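Chapter 6
When the Grip Fails: Slips, Drops and Lost Objects

Learning aims
After studying this chapter you should be able to:
describe the difference between a slip and a drop;
explain how a gripping fault may go unnoticed by the control system;
record a gripping fault in a form that another person can use;
state what must be done before a hand is placed near the fingers of a gripper.

6.1 The Cullska fault

In February the packing trial at Cullska was stopped after a fault that had at first been taken for a run of bad luck. The task was a simple one. A gripper was to pick up small cartons from an open box and place them on a tray. Over a run of 1000 picks, the control system reported 40 failures. When the trays were checked by hand, a further 35 cartons were found to be missing. In each of these cases the system had recorded a successful pick.

The explanation lay in the way success had been defined. The controller judged that an object was held if the fingers stopped before they were fully closed. On most picks this was a fair test. The pads on the fingertips had worn unevenly, however, and the linkage had become stiff. The fingers sometimes stopped short with nothing between them, and the arm then carried out the rest of its movement as though all were well.

The Cullska report drew attention to a second matter. Small objects seldom stay where they are first placed in a box. They lean on one another, lie at an angle or come to rest against a wall, where there is little room for a finger to pass.

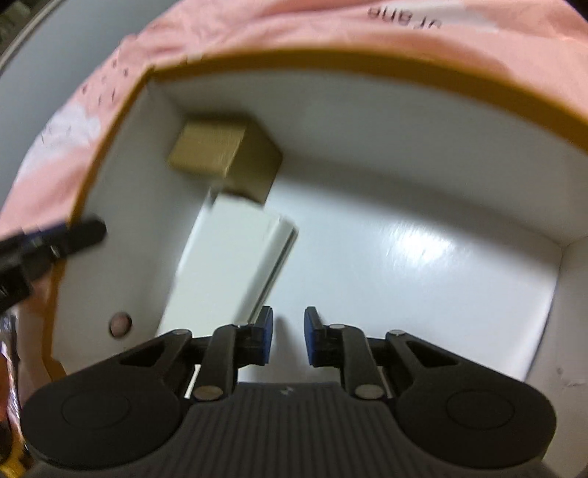
A gripper which approaches from directly above may touch the wall of the box before it reaches the object. The force of that contact passes back through the fingers to the pivots, and repeated contacts of this kind will in time alter the way the fingers close. The fault at Cullska was therefore partly mechanical and partly a fault of planning – the two had been treated as separate matters, and were looked after by separate staff.

6.2 Safety during fault finding

The most serious event at Cullska took place after the trial had been stopped. A technician reached into the box to recover a carton while the gripper was still under power. The fingers closed, and the technician's glove was caught. There was no injury. The site rules, which had been adapted from those in use at Drirside, required power to be removed before any such work, but they did not say who was to confirm that this had been done.

Before you read on, write down the signals which you would expect a controller to check before it reports a successful pick. You will need your list for Exercise 6.1.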